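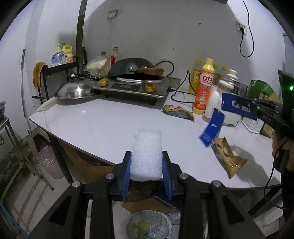 Section 7. Table and counter clearing

Read this section before you promise anyone in the house that the kitchen will be done by dinner. It covers clearing light trash and small packages from a work surface that also has a cooker, bottles and cords on it. The sales sheet for the Fanis kit calls this a "solved chore." We have run it at the Skurnholm test kitchen since May and we don't agree, so the steps below are written for the machine as it works today.

7.1 Before you start

1. Switch off and unplug every cooking appliance on or next to the surface. Let it cool fully. The arm has no heat sensing.

2. Move knives, glasses and anything open with liquid in it to another room. Closed bottles may stay at the back.

3. Lift loose cords off the work area where you can. A cord the arm can reach is a cord it may pull.

4. Wipe the finger pads with a damp cloth and dry them. Grease on the pads is the most common cause of dropped items in our logs.

5. Set grip force to 2 for foam, wrappers and pouches.

CAUTION: Do not use the factory force setting on pouches or soft packets that still have something in them. Elsie Rewi's team did this once, with yogurt, and the cleanup took longer than the chore would have by hand.

7.2 Teaching the pick

6. Place the first object near the front edge of the table, with open space on both sides. A foam block is a good first object. It gives under pressure and it won't break anything if it falls.

7. Close the fingers on the two opposite sides, near the middle. Lift straight up, hold, and lower. Repeat until the arm does it without a correction from you.

8. Go on to a flat wrapper. Expect this to be much harder. A wrapper lying flat gives the fingers nothing to close on, and the arm will often press down, close on air and report success.

NOTE: "Task complete" on the panel means the motion finished. It doesn't mean the object moved. Check the table yourself.

9. For a squeeze pouch, grip the narrow end and keep it upright all the way to the bin.

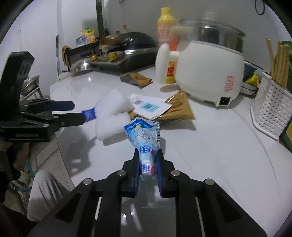 10. Once pouches work, try a mixed surface: foam, packets, a paper card, whatever is there on a normal evening. Leave the pots where they are. Run the routine and stay in the room.

CAUTION: Glass lids, stacked plates and stovetop pans are outside the rated use of this kit, whatever the demo video shows. Mark them as keep-out zones in the Wukumton planner before each run. The zones don't follow an object if someone moves it.

7.3 What to expect

In our last round the arm was given 32 small items. It put 15 of them in the bin with no help. The rest were dropped, missed, pushed along the table or picked up by the person watching, who got tired of waiting. Hemi Faulkner cleared the same set by hand in about a minute, talking on the phone.

Two-arm mode does better with soft packaging, where one gripper can steady what the other one takes. It also doubles the number of things that can knock over a bottle. Intan Wattimena, who wrote the two-arm routine, recommends running it at half speed - we would go slower than that on a crowded counter.

NOTE: Sorting is not supported. The arm can't tell an empty packet from a full one, so dinner ingredients left on the counter may be thrown out.

7.4 If the arm stops

11. Press the stop button before reaching in, even if nothing is moving.

12. Free the object by opening the fingers from the panel. Don't pull it out.

13. If a tag, string or bag handle has wound around a linkage, cut it away with the power off.

14. Return the arm to its home position and start again from step 5.

For wiping, scrubbing and anything involving water, see Section 8, which is short.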